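11/7/23

Second day with the Watano gripper, and I am more tired than I expected for a day when I mostly sat on a stool. I write it down now, before I mix it with tomorrow.

The offer is for the whole kit: the gripper, the wrist module, the software license and 2 visits from their technician. Leandro Sepúlveda sent me the paper in the morning and wanted a yes or no before lunch. I told him that I need the week. He was not happy, but he brought me a coffee later, so I think we are still friends.

In the morning I did the mounting again from the beginning, alone, with the manual. It took me much longer than the manual promises. The English in it is worse than mine, and the drawing for the cable side is printed mirrored. I lost a long time with this before Anathi Rampersad came and turned the page against the window, and then we both saw it. She said we should ask for a discount only for that drawing. I wrote it in my list of complaints, but more politely.

After lunch we worked with the old desktop computers. Brernstead wants to know if we can take out the drives, memory and power supplies by machine, and they speak of 2,000 computers for the first contract. For me this number is a dream until somebody signs it. Still, it is the reason why we look at kits at all, so I try to be fair and test with real cases and not with the nice plastic blocks which Watano put in the box.

What I like: the fingers are narrow, and they can go into corners where our old gripper from Antwi never could go. The software lets me save a position and give it a name, and I can go back to it without searching in menus. The light on the wrist is a small thing but I look at it all the time.

What I don't like: the cables from the wrist. I watch them more than I watch the fingers. I also don't like that the spare fingertips are sold only as a set, for 840, and that the price list does not say how long a set should last. I asked by e-mail and got back a brochure.

Zulema Aravena thinks we should compare with the Seltham one before we decide. She is probably right. I am only afraid of doing all this mounting again in March, when the workshop is cold and my hands become stupid.

Tomorrow: ask about the license for a second computer, write to Rocío Quiroga about the insurance, and try the memory sticks again with a slower approach. Also buy tape, the good one. I forgot it again today.
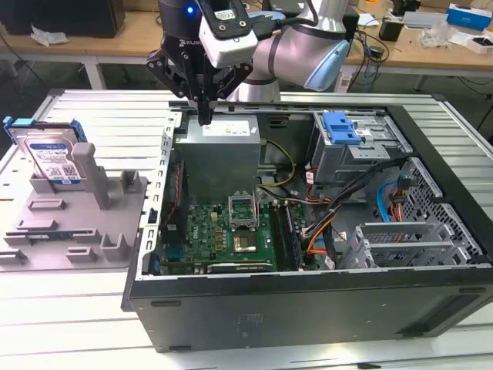
Fingertips on the power supply, Dell case.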